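4. What the room does to the table

4.1 The table itself

I went into this part of the study thinking I'd write mostly about table size. Size was what people grumbled about in the first round of interviews, and size is what the older furniture papers measure. Then I read the diary entries properly (all 142 of them, over one very long weekend with a cold) and found that hardly any of them were about running out of tabletop. They were about where to put something down for a minute. A lid, a cup, a snack, a jar that might drip. So this section is about setting things down, and the room around the table gets as much space as the table does.

For anyone skipping ahead from the introduction, the room I mean is the big one at Flekgate. The second site, Plinia, comes back in Section 5. Both were fitted out with plain white tables and both let people shift the furniture as they liked, and that made my floor plans out of date more or less as soon as I'd drawn them. I gave up redrawing after the April visit and started noting only what stood next to what.

The white tops came up a lot. People like them in theory - they look clean, they bounce the light around, small things show up well on them. People also said they felt a bit nervous about them. One diary entry reads, in full, "ring, again, wiped it with sleeve". My guess is that this is why so many of the small set-downs in the diaries involve something underneath: a saucer, a tray, a folded bit of paper towel. In the coding scheme I called these "landing pads", a name my supervisor hates, and they ended up as their own category. A landing pad isn't there to display anything. It says that this thing belongs on this spot for now and please don't slide your laptop into it.

Figure 4 has a nice ordinary case of it. A small bottle with a red cap stands on a clear round saucer on the bare white top, and it's in use right there at the table with somebody standing over it. The saucer is see-through, so against the white it hardly registers as an object at all, yet it marks out a little territory for the bottle all the same. Clear landing pads worried me when I was coding. From a few steps back I missed them on my first pass through the site photos, and I had to go back over the lot.

The other thing I'd like readers to take from Figure 4 is the stuff around the table. There's a round metal grommet near the far left corner of the top, and meanwhile the power strips are down on the floor to the left, with a black cable and a tangle of white ones going across the wood-grain laminate. I saw versions of this at both sites. A grommet fixes the route for a cable at the moment the table is bought, and then the table gets turned, or pushed along, and the power is somewhere else. The leafy plant in its white pot at the right-hand edge and the clear water jug past the far edge are what I've been calling neighbours: things that aren't on the table but that set limits on which edges you can use comfortably.

Figure 4. White table at Flekgate from above, with a capped bottle on a clear saucer, a potted plant at the right edge and power strips on the floor to the left.

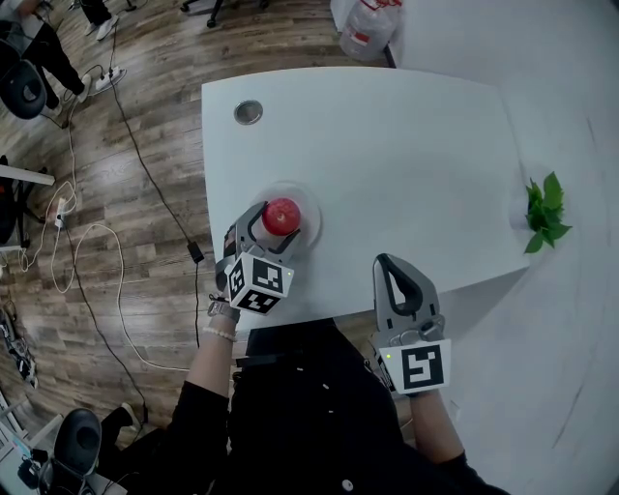
4.2 Edges, neighbours and the floor

I started scoring edges after the first round of visits. For each table I asked which sides a person could stand at without stepping over, squeezing past or moving something. I called these free edges. It's a crude measure and I'd do it differently now (a side with one thin cable isn't the same as a side with a plant and a chair), but it was quick, and I could do it without bothering anyone.

What came out of the diaries fits the crude measure pretty well. Where people had plenty of free edge, they tended to write about putting things down near the middle of the table and walking around to them. Where they had only one good edge, the set-downs bunched up along it, and so did the complaints. "My side", "their side" and "the window side" turn up again and again in the entries from crowded days. On quiet days people mostly just write "the table".

Cables deserve more than I can give them here. The Evuvell guidance for shared rooms, which both sites had printed out and pinned up, spends a page on them and then says nothing about plants, jugs, bags or chairs, all of which do the same job of quietly closing an edge. I'd also push back on the habit of treating floor clutter as a tidiness issue. In the interviews people could tell me exactly which cables they stepped over and on which side of the table, without looking. They'd learned the floor the way you learn a creaky stair. Visitors hadn't, of course, and visitors were the ones to hang back from the table.

Chairs are a funny one. An office chair on casters counts as a blocker when someone's in it and as nothing at all when they aren't, at least going by how people talked. In my scoring I counted every chair as a blocker, occupied or not, and I now think that was too harsh.

4.3 Light, height and things in the hand

I'd planned to leave lighting out. I'm not a lighting person and the meter I borrowed turned out to be older than I am. But the subject kept turning up in the diaries, usually sideways, in remarks about colour. Someone would write that the fruit looked nicer at home. Someone else thought a label was orange for a week and then took it outside.

The Flekgate room is lit by rectangular fluorescent panels in a white ceiling, with a big plain white wall on one side and white pipes and conduits running along overhead towards the back. With so much white in there, small coloured things do a lot of work. A red cap or a piece of fruit becomes the landmark that people steer by ("it's next to the apple"), and in the diaries coloured things are used as reference points far more often than bigger grey or black ones. I've put the full breakdown in the appendix, together with the word lists I used, and I'd be glad if somebody with a proper background in colour had a go at it.

Height matters too. I had been thinking of the room from above, as a plan, the way furniture people do. From down near the level of your hands it's another place altogether: you get the ceiling, the wall, other people in the middle distance, some of them sitting and some standing with a bag still on, and the one object you happen to be busy with. Figure 5 is the view I kept going back to while writing this section. The red apple is the only really strong warm colour near the middle of things, and behind it there's just this wide bright room with people spread through it.

That spread is worth a word. I had drawn the back of the room on my plans as spare space. In use it works more like a hallway with chairs in it. People stop there, sit for a bit, look at something in their hands, and plenty of set-downs recorded in the diaries happen there too, on laps and chair seats and on the floor beside a shoe. My diary form only had boxes for tables and shelves, so those entries had to be dug out of the comments field by hand. If you're thinking of reusing the form, please add a box for "not furniture".

Figure 5. The same room from hand height, with a red apple near at hand and the fluorescent ceiling panels running back over the people further off.

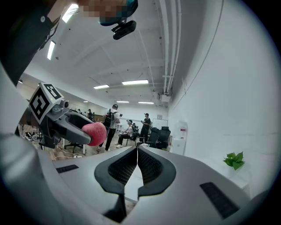

One of the diary keepers told me, when I read a draft of this part aloud, that I was still giving the tables too much credit. In her view people at Flekgate pick a spot by who is near it and what they can keep an eye on, and the table is just whatever happens to be there. She said she had put her lunch on the same corner all through April and couldn't have told me what the top was made of.

I think that's fair, and it's why I've gone back to the entries and added a code for company, meaning any mention of another person in the reason given for a set-down. It overlaps badly with the landing pad code. A saucer under your bottle keeps the table clean, sure, but it also tells the next person along that someone is coming back for it, and I couldn't find a way to pull those two apart from written entries alone. The second coder and I argued over this and settled on allowing both codes together.

4.4 Limits of this part

The diaries were kept by people who already liked the room enough to fill in a form about it. The Rocha tables at Plinia have a thicker edge than the ones I looked at here, so I haven't pooled the two sites for anything to do with edges. And the free edge scores were done by me alone, standing up, usually before lunch. Section 5 takes up the Plinia entries, starting with the shelves.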